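**FOR RELEASE: Sunday, September 15, 2019**

# Bremville opens a shared desk room, with laptops to borrow and a wall worth looking at

BREMVILLE. The old reading annex on Kennedy Street opens its doors next week as the Firketmont Desk Room, a free place for anyone in town who needs a laptop, a mouse and a solid surface to put them on. There are 30 desks, most of them secondhand, and the room stays open until 10 at night on weekdays.

The project began with furniture. When the Skotmont print works closed its upstairs offices, it had a pile of dark gray desks and no plans for them. They're good desks! They are heavy, they don't wobble when you type, and the wood grain has held up well even where years of staplers and coffee cups left their marks. The Desk Room team cleaned them, tightened the legs and decided to leave the scuffs alone.

"I've worked at one of these desks myself, years ago, and I was so happy to see them come through the door," said Czesław Tokarz, who runs the Desk Room. "Sanding them down would have taken us all winter, and then people would be afraid to set anything on them. I want folks to spread out, bring their papers, bring a sandwich if they wipe up after."

The laptops came from a town-wide collection over the spring and summer. Residents handed in 48 machines, and every one was wiped, checked and given a fresh start before it went on a shelf. Some needed a new battery, a few needed a new hinge, and a handful were only good for parts, but those parts went straight into other machines, so very little was thrown out. Each borrowed laptop comes with a charger and a mouse, since plenty of visitors told us they can't stand a trackpad for more than a few minutes (others swear by theirs, and they're welcome to leave the mouse in the drawer).

Borrowing is simple. Visitors sign in at the front table, pick a desk and take a laptop from the shelf. No library card is needed and there's no time limit unless the room is full. Files can be saved to a memory stick or sent by email, and the machines are cleared every night, so please take your work with you when you go. People who have their own laptop can bring it and use any free desk.

Then there's the wall. The annex used to be beige from floor to ceiling, and the first thing almost everyone said on walking in was that it felt like a waiting room. Now a big black-and-white pattern of curves and hooks sweeps across it in strokes that look like they came off a giant brush. It's loud, it's cheerful, and it makes those plain gray desks look terrific.

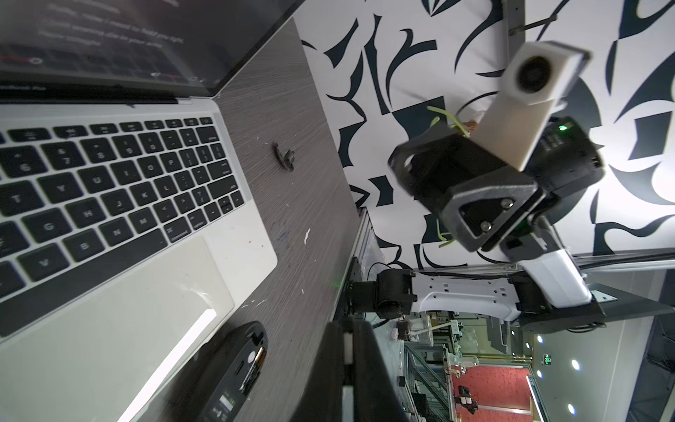
**Can I leave my own laptop set up on a desk overnight?**

Please take it home with you, because desks are cleared at closing so that the next person can start fresh in the morning.

Beginners' evenings start in October. They'll cover the everyday things people have been asking for: writing a letter, filling in an online form, sorting photos into folders, getting a mouse to stop double-clicking. Groups will be small and the pace will be slow. Anyone who already knows their way around a keyboard and would like to sit beside a learner for an hour is warmly invited to stop by the front table and leave a name.

The room cost far less than we feared. Apart from the electrical work, which the town paid for, the biggest single bill was $300 for desk lamps, and we think they're lovely lamps. Good chairs are still on the wish list. The ones we have will do for now, but a few of them squeak, and two sit so low that Czesław keeps cushions behind the front table for anyone who gets stuck with one.

"Come in and try a few desks before you settle," Tokarz said. "The ones by the window get the best light in the morning. By late afternoon I'd go for the far side."

Mice, chargers and working laptops are still gladly accepted at the front table during opening hours. Please tape the charger to the laptop it belongs to, and put a note on anything with a fault so we know where to start.

**About the Firketmont Desk Room**

The Firketmont Desk Room is a free public workspace in the former reading annex on Kennedy Street, Bremville. It is open to residents and visitors of all ages. Children under 10 should come with an adult.

**Press contact:** Czesław Tokarz, Firketmont Desk Room, Kennedy Street, Bremville. Reporters are welcome to visit before opening day; please call at the side door.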